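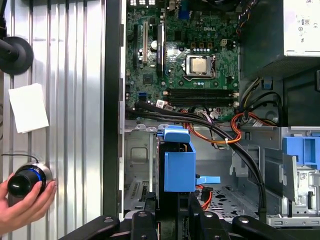

Home > Guides > Desktop > Upgrades

2 min read

4.2 Fitting a replacement drive

Tools: none for the caddy. A Phillips screwdriver may be needed for the side panel on older cases.

1. Shut down the computer, switch it off at the wall and unplug every cable.
2. Lay the tower on its side on a firm, flat bench and remove the side panel.
3. Touch bare metal on the chassis before handling any part.
4. Disconnect the data and power leads from the old drive. Pull on the connector — never on the wire.
5. Press the blue release and lift the caddy clear of the grey frame.
6. Flex the caddy sides outward, take out the old drive and seat the new one with its connectors facing the same way.
7. Refit the caddy until it clicks, then reconnect both leads.

Caution: Do not open the power supply unit. It contains no user-serviceable parts.

Note: Keep cable bundles clear of the processor socket. Leave factory zip ties in place.

Record the drive serial number on the Zemmont service sheet before closing the case.

Filed under: Storage, Desktop Repair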